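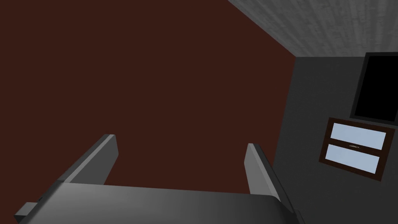

Slide 1. Wrist view in the simulator, gripper open.

Notes for the open day talk, Skisley, December 2019

Leave this slide up while people find seats. Start when the doors close.

Good morning. My name is Torunn Lindqvist and I work on the simulation side here at Skisley. Sigrun Strömberg will run the live part after me, on the floor downstairs. I have 19 minutes, so please hold longer questions for the walk down.

The view behind me is from our simulator. Everything in it is rendered. The gray part at the bottom is the gripper, with its two fingers apart and nothing between them. Past the fingers you get a dark reddish-brown wall, and over on the right a gray one with a window in it.

(Pause. Let them look.)

I start with this view on purpose. Most people who come to an open day have seen robots from the front, at a trade show or in a video. You stand in front and the arm does something for you. From the wrist it is a different job. From here there is a lot of wall and no table, and if you were asked to pick up a cup right now you would first have to work out which way to turn.

How the morning is organized

The talk is up here. After that we split into two groups. One group goes to the Strand cell with Sigrun, the other stays with me and tries the simulator at the desks by the window. Then we swap. Coffee is in the hallway between the two.

Strand is the name of the cell, and Jovus is the software that sends commands to the arm. Worar is the simulator. Visitors mix these up every time and so do new staff. If you ask about one and mean another, we will probably figure it out.

What we do in Worar

We build a room, put an arm in it, and give the arm a task. The tasks are plain ones: move a block to a tray, open a drawer, set a bowl on a shelf. Then we run the task many times with small changes to the room. The color of the walls changes, the starting position of the arm changes, the objects move a little.

A normal batch is 100 runs. We look at the ones that failed and sort them by cause. Was the object never found, was it found and missed, was it gripped and dropped. Those three go to different people to fix.

Last March we had a batch where 75 runs came back good, and we were pleased with that for one afternoon. Then Sigrun took the same task down to Strand and it failed on the first four tries. The cause was the friction value we had set on the finger surfaces. In the simulator the fingers held things better than they do downstairs. We corrected the value, ran the batch again, and the number dropped to 70. That 70 was more useful to us, and the cell behaved much closer to it.

(If someone asks for the value: it depends on the pads. Send them to Sigrun.)

About the walls

Someone usually asks why the rooms look so bare. Flat walls render quickly, and for most tasks we do not need more. We do keep things like windows in some rooms. A system that has only practiced in an empty box tends to get confused the first time something rectangular shows up beside the work area. The black panel near the upper right is another thing on the wall that has nothing to do with picking up a block. The software has to learn to leave it alone.

What to watch for downstairs

Watch the fingers before they close. The arm will slow down when it gets near the object. That is set in Jovus and it is deliberate - Sigrun can change the speed for you if you ask, within limits.

Expect a miss or two. We have not picked the easy objects for today. When the arm misses, it backs up and tries again, and after the third miss it stops and waits for a person.

Please stay behind the yellow line while the green lamp is on. Bags go on the hooks by the door, not on the floor. Phones are fine. Flash is not, it upsets the cameras on the cell.

At the desks

For the group that stays with me: each desk has a hand controller and the wrist view on the monitor. The task is to pick up one block. You can switch to an overhead view with the left button, but try it from the wrist first. Most people reach too far on the first try, and it gets easier after a few minutes.

There is no score. If you lose the block under the table, call me over and I will reset the room.

(Check time. If over 15 minutes, skip questions and go straight to groups.)

Questions, then Sigrun takes the first group down. Front two rows go with her.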